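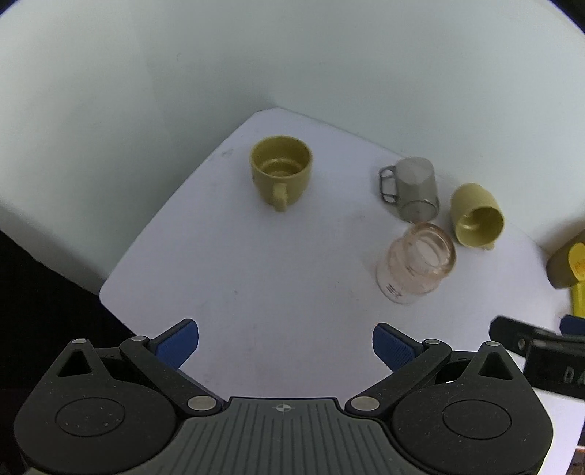
17th July

Second glaze test on the Hekar stoneware, small kiln. Went in overnight, opened at noon when the pyrometer was down to where I could handle the shelves with gloves.

Same base as the June batch. Only change is the feldspar. The old sack ran out and the new one is from Dantas, so I wanted tiles through before anyone mixes a full bucket. Batch weight 3695 g dry, sieved twice. It settled hard in the bucket after a day, worse than the old mix, and took a long stir to bring back. Added a little Epsom salt solution and it held better.

Tiles are numbered from 247 on. Single dip, double dip, and double dip over the iron slip, on both clays.

Single dip: thin on the edges, pinholes on the groggy clay, clean on the smooth one. Slightly more gloss than June.

Double dip: good coverage. Color is warmer than the old one by daylight. Under the bench lamp I can't tell them apart.

Over iron slip: ran. Two tiles stuck to the shelf and took kiln wash with them when I pried them off. Shelf scraped and rewashed, drying by the back door, please don't load it before tomorrow.

Crazing is the main thing. Nothing visible when they came out, but I could hear pinging while I wrote up the weights, and ink rubbed into the double dips showed a fine network on the smooth clay. The groggy clay is clear so far. Will check again after 8 days on the shelf.

Arūnas Sepp thinks the new feldspar is higher in soda and wants to move some of it over to silica. His 1981 recipe cards have a version like that with the expansion worked out by hand. I copied the numbers onto the inside cover of this book. Need to ask Dantas for the current analysis sheet, the one in the folder is for the old material.

Next: three small batches with silica up in steps, smooth clay only, double dip. Leave the iron slip out until the crazing is sorted. Witness cones on the top and bottom shelves, the bottom was a bit cool this time.

Low on cobalt and wax resist.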